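Section 7: When the Arm Stops at the Bin Wall

If you have come to this section in a hurry because your Retix cell has stopped with the arm hanging inside the bin, please take a breath first. A wall stop is the most common fault on a bin picking cell, and in nearly every case the arm has done just what we want it to do. It felt a push it did not expect, and it quit. The steps below will get you going again, and the second half of the section will help you keep it from happening every Wednesday.

7.1 What a wall stop looks like

The status light turns steady amber, the gripper holds whatever position it was in, and the panel shows fault 17. The brakes are on. You may hear a soft hum from the cabinet, and that is fine.

Fault 17 comes up when the force at the wrist goes over the limit while the tool is below the rim of the bin. On a cell fresh from Stevance the limit is set to 400 in the force menu, and we would ask you to leave it there until you have read 7.4.

CAUTION: The arm can still move when the brakes are released. Keep your hands, sleeves and head out of the bin until step 3 is done, even if the part you want is right there in front of you.

7.2 Getting the arm out

1. Press the emergency stop. Yes, even though the arm has already stopped.

2. Look into the bin from the side away from the arm. You want to know whether a finger is resting on a wall, on the floor, or on a part that is itself jammed against a wall. Write it down, as you will want it for the log in 7.5.

3. Turn the key switch to Service and take the key with you. Only one person should be working at the cell from this point on.

4. Check the cables along the arm before you move anything. If a loop has caught on the rim or on a clamp handle, free it gently by hand. Do not use the arm to pull it loose.

5. Put the key back, release the emergency stop, and choose Retreat from the panel. Keep your thumb on the hold button. The arm will back out slowly along the path it came in on, and it will stop the moment you let go.

6. If Retreat is refused, go to 7.3. Please don't try it over and over – each refused attempt adds a little load to the wrist.

Blocks that come to rest in a corner are behind most of our own wall stops. In the test bin, a red block and two green ones sit together in the front-right corner, with the green pair meeting in an L and the red one lying across the inside of it. A pick there leaves the fingers very little space between block and metal, while the slim green block near the middle of the floor can be approached from either side. 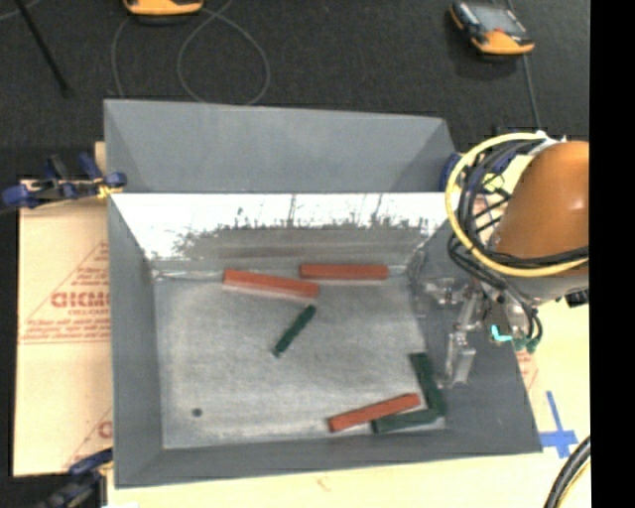
Can I reach in and nudge a cornered part away from the wall while the arm is paused?
Only with the key switch at Service and the key in your pocket. A paused arm is still under power, and it may resume as soon as the vision system sees the part move.

7.3 If Retreat is refused

Retreat is refused when the arm thinks the way out is blocked. Press Details and read the joint number. If it is joint 4, the elbow is most likely too close to the rim, and you can loosen the bin clamps and slide the bin away from the arm a little at a time. For any other joint, leave the power off and call the Breltach service desk.

NOTE: After the bin has been moved for any reason, even by a finger's width, run Bin Teach again before the next pick. A great many second faults come from skipping this.

7.4 Keeping it from coming back

Shiny walls are hard on the camera. Glare off bare metal can hide the edge of a part, and the pick point then lands closer to the wall than it should. Try turning the overhead light down first, and lower the exposure to 1100 if the light alone doesn't help.

Next, open the Corners page and switch on Clear Middle First. The arm will take the easy parts before it goes near the walls, and that gives it more space to work in when it gets there.

Raising the force limit is the last thing to try, and we would rather you called us first. The Hofstetter finger set bends before it breaks, and a bent finger will give you poor picks for weeks before anyone spots it.

7.5 Before you restart

1. Close the fingers fully and check that the tips meet.

2. Tighten every bin clamp by hand.

3. Enter the fault in the log, with the wall or corner where it happened.

4. Run the first cycle at slow speed, with your hand by the emergency stop.

If fault 17 returns during that first cycle, stop there and go back to step 1 of 7.2.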